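# A morning at Nammont with the upside-down arm

I've wanted to get inside the Nammont workshop ever since Hasow moved their kitchen-handling cell over there, and in December I finally got an invitation (thank you, Toshiko!). It's a fair trek from the station and I'd worn the wrong shoes, but there was tea waiting.

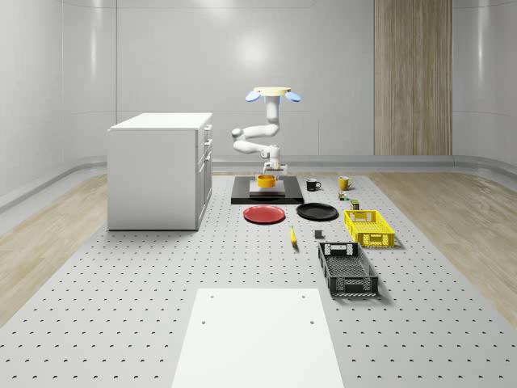
Toshiko Ikeda looks after the cell, both the real one and its simulated twin, and she started us off at her desk with the twin. Every change gets made there first. If someone wants a crate nudged closer or a different bowl, she moves it in the model, runs the job overnight, and only goes near the spanners when she's happy. The arm hangs down from its mount over the work, so a bad move on the real thing means somebody up a stepladder, and she's done quite enough of that, thanks.

The setup on her screen was one she uses for checking reach. There's a yellow bowl on a pale grey pad right under the gripper, then plates, mugs, a banana and a couple of crates spread out over the perforated tabletop. I asked whether the banana was a joke. It isn't! Curved things are a pain to grip, apparently, and it goes in nearly every test. The run she had queued was 106 pick-and-place moves, and the week before it had managed 101 of them, with most of the misses on mug handles. She seemed cross about this. I thought it was marvellous.

Then we went through to the real cell, which was switched off and locked out for its service. This was the bit I'd come for. The holes in the tabletop are what make the whole thing workable, because every fixture bolts to a known position and she can copy that position straight into the model. She keeps a paper chart of what's bolted where (pencil, much rubbed out) and it has to match the screen before anyone is allowed to turn the key.

The service itself is slower than I'd imagined. First she goes round the mount bolts with a torque wrench, looking at the paint marks as she goes, and if a mark has shifted she stops and does the lot again. After that it's the cable run, which she checks by hand, bending each joint gently and feeling for stiff spots. A cable had started to rub near the elbow, so we all stood about while she re-clipped it and I held the torch. My one contribution!

The gripper pads came off next. They're made by Kaneko and she changes them every 90 days whether they look worn or not. The old set went into a labelled bag and the new ones needed a wipe with something that smelt strongly of pear drops. Last was calibration with a Surix touch probe, tapping a little steel ball over and over until the numbers settled. One reading refused to, and it took three goes and a fresh battery in the probe before she'd sign the sheet. It was service number 328, going by the logbook.

We didn't get to see it run at full speed, sadly, as the new pads have to have a slow day first. I did get to press the green button for the slow one, though, and I've been promised another visit once the mug handles are sorted. If you go, take the number 9 bus and ignore the map on the website, which still shows the old entrance.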